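Rhydian Gwilliam has managed replacement parts for the Limgate pump line since the Farnville depot opened. His rule for stock is simple: two of every wear part within reach, the remainder in the back aisle. "A bushing costs very little," he says. "A stopped pump costs a shift."

The depot lists 81 part numbers. Gwilliam reviews reorder levels every December, using 12 months of withdrawals.
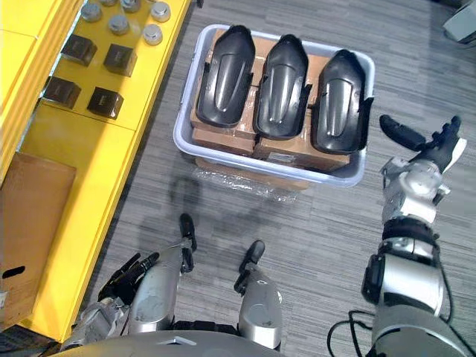 Nicholas would set the levels by lead time alone, arguing that withdrawal history understates parts that fail in batches. Gwilliam accepts the point for seals, which the depot inspects after 1000 hours of service. "For everything else, I trust the withdrawal log," he says.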